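Brurico: The Drowned Coast - expansion for Futance

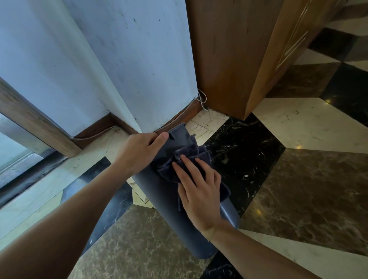
Lukow, September

I've been putting off writing this page for weeks because every time I sat down to do it I ended up playing instead, so let's get on with it before I wander off again.

Brurico is the second expansion for Futance, and it's the one I always wanted to make. If you've played the main game you'll have seen the name already. It's on the faded ferry timetable in the harbour office at Abella, and the old radio broadcasts mention it when you tune to the far end of the dial. Plenty of you wrote to ask whether you could get there. You couldn't, I'm afraid, it was only a name and a bit of sea fog. Now there's a whole coast behind it!

What you get

A new region to explore, which is a long thin strip of shoreline, tidal flats and half-flooded villages. It's smaller than Abella on paper, but it feels bigger because the tide keeps changing it. At low water you can walk from the lighthouse to the cannery over the mud. At high water you need a boat, or you need to know about the roof route (I won't spoil that one, it took me ages to build and I want you to find it yourselves).

There's a main story that starts when you pick up a distress call near the ferry terminal. I'd call it a long weekend's worth of play if you stick to the path, and a good deal longer if you're like me and have to look in every shed. On top of that there are side jobs, a salvage system, new weather, and a settlement you can slowly bring back to life. The settlement started out as a bit of background scenery and then sort of ate my spring.

The story has 2 endings. They aren't a good one and a bad one, and I've tried hard to make both of them feel like something a sensible person might choose. Your save keeps a note of which one you got, and a few people back in Abella will have things to say about it when you go home.

The tide

I should say a bit more about this as it's what most of the questions have been about. The tide runs on the game clock, and it comes in and goes out twice a day. There's a tide table pinned up in every safe house and you can copy it into your journal. Please do copy it into your journal. I've lost a full pack of salvage on the flats more times than I'd like to admit, and I wrote the table.

If the water catches you, you don't die straight away. You drop whatever is heaviest and get washed up at the nearest landing. Your things stay where they sank, and you can go back for them at the next low water, provided the scavengers haven't been by first.

For anyone who finds all that stressful - and some of my testers really did - there's a calm tides setting in the options. It slows everything down and leaves your pack alone. You still get the whole story and all the achievements with it switched on.

Salvage and crafting

There are 100 new items to find or make, from fishing gear and lamp parts up to a working diving bell. Most of the crafting uses the same benches as the main game, so anything you've learned already will carry over. The one new bench is the net loft, and you'll need it for anything to do with the boat.

I've also fixed the thing with rope. Rope now stacks. You can stop emailing me about rope.

Before you buy

You need the main game to play this. It won't run by itself, and it wants the latest version, so let that update first. You can set off for Brurico as soon as you've reached the harbour at Abella, though I'd suggest having a decent coat and a few repair kits by then. The early enemies scale to your level but the weather doesn't, and it is properly cold out there after dark.

Old saves are fine. I'd make a copy first anyway, just to be on the safe side. If you use mods, the ones that only change clothing or music should carry on as normal. Anything that touches the map or the clock will probably fall over until its author has had a look at it.

The download is bigger than I'd have liked, mostly thanks to the voice recordings. There are almost 1,000 new spoken lines, and you can choose to leave them out at install and read the subtitles instead.

The boxed edition

I'm doing a small run of boxed copies again, posted from here in Lukow. Inside there's the disc, a folded paper map of the coast, a printed tide table and a little booklet of the radio scripts. The map is the same one you find in the lighthouse, coffee ring and all. I pack them myself and take them to the post office every Wednesday, so if you order on a Thursday there'll be a bit of a wait.

The download edition comes with the map and booklet as files you can print at home. The soundtrack is included with both.

If something goes wrong

Use the report button on the pause menu if you can, as it sends me your save along with the message and that makes things so much quicker to sort out. I know about the gull that gets stuck inside the chapel bell. I'm working on it, but he doesn't stop you finishing anything, and the bell still rings.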